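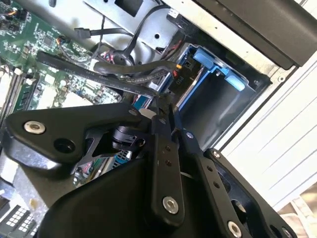 Gumaro Rosales wrote in to say that the flat cable in his old tower came off just fine and that going back on was another matter, and could we please put that near the top of the page. Consider it put.

Desktop Towers: Opening, Emptying and Closing Them Again
Frequently asked questions, Arkmont Repair Pages
Last updated 12/10/2026

Which way around does a flat ribbon cable go?
Most have a small bump on the plug and a matching notch in the socket. Some have a stripe along one edge that goes to pin 1. A few have neither, and for those you have the photo you took before unplugging it. You did take one.

Do I need to label every cable?
Only the ones you plan to reconnect. Masking tape and a pencil will do. The thin pairs of colored wires with tiny plugs are the ones to worry about, as they all look like somebody's leftover earbuds by the end of the evening.

The memory won't come out. Should I pull harder?
No. Open the clips at the ends of the slot first (on some boards only one end has a clip that moves). If the stick still won't lift, check the other clip. It is nearly always the other clip.

What do I do before I touch anything?
Shut the machine down, pull the power cord out of the wall, hold the power button for a few seconds, and touch bare metal on the case. Wool sweaters may stay in the room but should be worn by someone else.

Standing up or lying down?
Lying down, open side up. You can see what you're doing, and a dropped screw lands on the board, where you can find it, instead of behind the desk, where it joins the others.

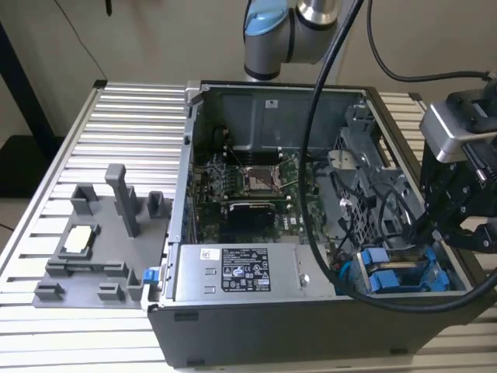
Another reader disagrees with us about the processor and says it should stay in its socket unless the machine is going for parts. Fair enough. If all you want is more memory or a quieter fan, leave it alone and skip the next answer.

How do I get the processor out without bending anything?
Cooler off first, with a gentle twist if the paste has set. Raise the lever, open the metal frame, and lift the chip straight up by its edges. If your pins are in the socket, keep fingers, sleeves and screwdrivers out of there. A socket can have more than 1,000 of them and it only takes one.

Can I open the power supply too?
You can not. It holds a charge after it's unplugged and there is nothing in there for you. Take it out whole or leave it in whole.

What's the big plastic piece over the fan for?
It's an air shroud and it steers the air. People leave it off after a cleaning because the computer starts without it – then they write to us about the noise.

I have screws left over.
How many? One, we can live with. If you have 19, something in the case is being held in by optimism.

Do you take dead towers?
Yes, at the Manríquez counter, up to 100 a month, and we're usually full by the middle of August. Please remove the drive if you care what's on it. Monitors go to Cemamico, who have a bigger door.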